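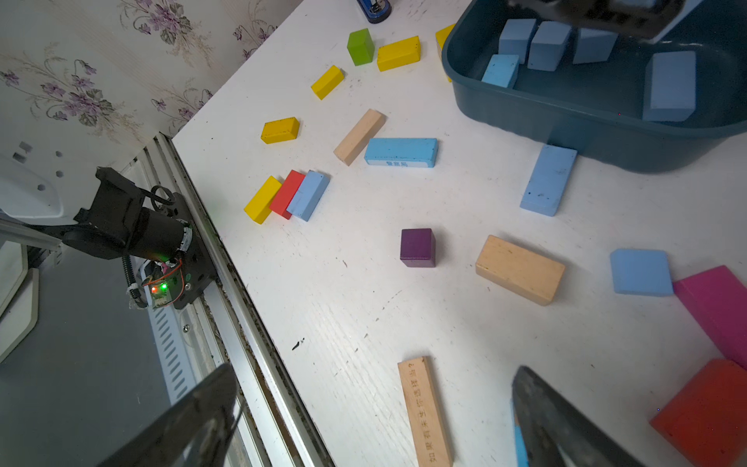

Unidade 3 – Transferência de carga e equilíbrio do carro

Apostila do curso de Introdução à Dinâmica de Carros de Corrida
Atualizada em 5/24/20

3.1 Definição

Transferência de carga é a variação da força vertical em cada pneu quando o carro freia, acelera ou faz curva. O peso total não muda, só a distribuição entre as quatro rodas. Na frenagem a carga vai para o eixo dianteiro, na aceleração para o traseiro, na curva para as rodas de fora.

Para o caso longitudinal usamos:

ΔF = m · a · h / L

onde m é a massa, a é a aceleração, h é a altura do centro de gravidade e L é o entre-eixos.

3.2 Exercício resolvido

O monoposto Gurov tem massa de 800 kg com piloto. Numa frenagem de 14 m/s², a força total de inércia é de 11.200 N. Com h/L igual a 0,1, passam 1.120 N da traseira para a dianteira. Refaçam a conta em casa com h/L igual a 0,12 e comparem.

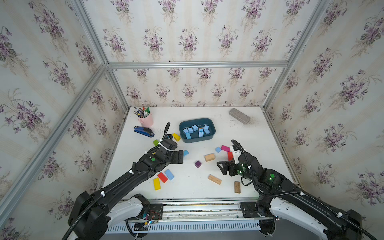
Notem que a rigidez das molas não entra na fórmula. Ela altera o quanto a carroceria inclina e a rapidez da resposta, mas a transferência total em regime permanente depende da massa, da aceleração e da geometria. Este ponto costuma cair na prova.

3.3 Barras estabilizadoras

Uma barra mais rígida na dianteira aumenta a parcela da transferência lateral nesse eixo. O pneu dianteiro externo fica mais carregado e o carro tende a sair de frente. Na traseira o efeito é o oposto – o carro tende a sair de traseira.

3.4 Para a próxima aula

Ler o capítulo 8 da apostila Rieger, até a parte de amortecedores. Trazer calculadora. A lista de exercícios vale para a nota de outubro.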